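# A morning teaching the Hendis arms to put the mugs away

I've been promising a proper update from the Trisby workshop since November, and I finally have something worth telling you. The two-armed setup is being taught kitchen jobs, and last week I got to have a go at the teaching myself. I was dreadful at it! But I came home with plenty to write about, so get the kettle on.

The project is called Vutalitz (don't ask me how you say it, I've heard three versions and all of them were delivered with total confidence). The idea is that you don't write out a long list of instructions for the robot. You do the job yourself, through the robot's own arms, and it keeps a record of how the joints moved and what its cameras saw. Do that enough times and the software starts to work out what all those goes had in common. The target for the mug job is 1000 good runs, and when I turned up they had 576 saved.

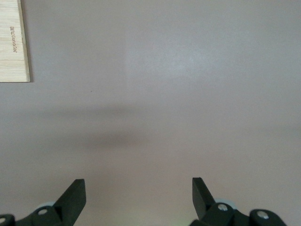

*Page last changed: 14:20, to put right the number of saved runs*

The first thing you learn is that what the gripper sees and what you see are two very different things. I stood at the controls with the whole table in front of me, feeling terribly clever, and then looked at the wrist view, where I had two black fingers, a great stretch of greyish tabletop and a corner of wood with some lettering on it. That's it. If you've wandered off to the wrong bit of the table, you have to find your way back from clues like that.

The controls themselves are lovely, I have to say. You hold a pair of light handles, one for each hand, and the big arms follow. There's a small delay, which I kept fighting against. I'd move, nothing would seem to happen, I'd move a bit more, and then the arm would do both moves at once — very undignified. The trick (so I was told, several times, with great patience) is to go at half the speed you think you need and never to chase it.

I began with practice runs that didn't count. Reach, open, close, lift, back again. My first few grabs at a mug handle were more like a polite nudge. You want to come in straight and let the fingers settle round the handle before you lift, and my natural way of picking up a mug involves a sort of swoop that I never knew I had. A robot that learns from you will learn your swoop as well, so the swoop had to go.

After a tea break I moved on to the real thing, which is the mug tree. You'll know the sort, wooden pegs poking out at angles, a bit of a squeeze even when you're using your own hand. It shares the table with a cutting board, some lemon slices and a plastic fork, so there's plenty to steer clear of. 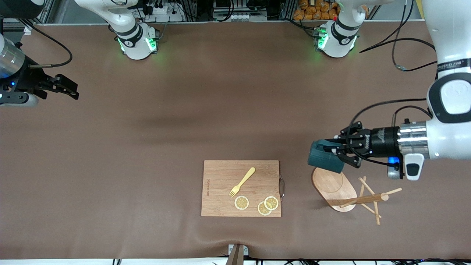 Getting a handle over a peg is all in the wrist. You need to tip the mug, line it up, ease it along and then let go without dragging the whole tree with you, and every one of those steps is a place to come unstuck. I knocked the tree twice. On the third try I had it lined up beautifully and then sneezed, and I'd like it known that the arm sneezed too.

What surprised me is that the messy goes aren't always thrown out. If you miss the peg, back off calmly and have another try, that's a useful thing for the robot to see, as it'll miss pegs of its own one day. What they don't want is panic. Any run where the operator flaps about gets marked and left out of the training, and I won't tell you how many of mine were marked. In the end I added 4 runs that were good enough to keep, so the total went up to 580 on my watch, and I've been insufferable about it at home ever since.

I asked how they choose what else goes on the table. The Hendis people like to change things between batches: the tree goes a little to the left, the board gets turned, the mug starts somewhere new. If everything stayed put, the robot would just learn one fixed movement and be lost the moment you tidied up. They do 200 runs with one arrangement and then shift it all about. It sounds dull and it is a bit dull, but there's a nice rhythm to it once you've stopped gripping the handles as if you were hanging off a cliff.

The other thing I picked up is to keep glancing between the two views. The wide camera is best for getting the arm across the table, and the wrist one comes into its own once you've got hold of something and want to know how it's sitting in the fingers. I ignored it for most of the first hour, and my runs got a good deal tidier when I stopped doing that. 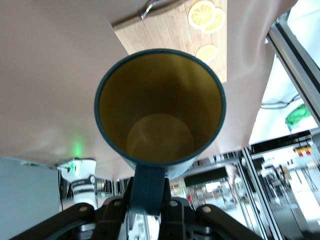

## What's next

The mug job carries on until they reach the full 1000, and then comes the bit I'm itching to see, when the handles are put down and the arms have a go on their own. There's talk of a two-handed job after that, with one arm steadying the board and the other picking up the fork. I did try the start of that one and found that my left hand simply copies whatever my right is doing, so I may leave it to the experts.

The Cao room at Trisby will be open for visitors again in the spring, mornings only, and you can book a turn at the handles through the front desk. Flat shoes are a good idea, as you're standing up for the whole session. I've already put my name down for another go.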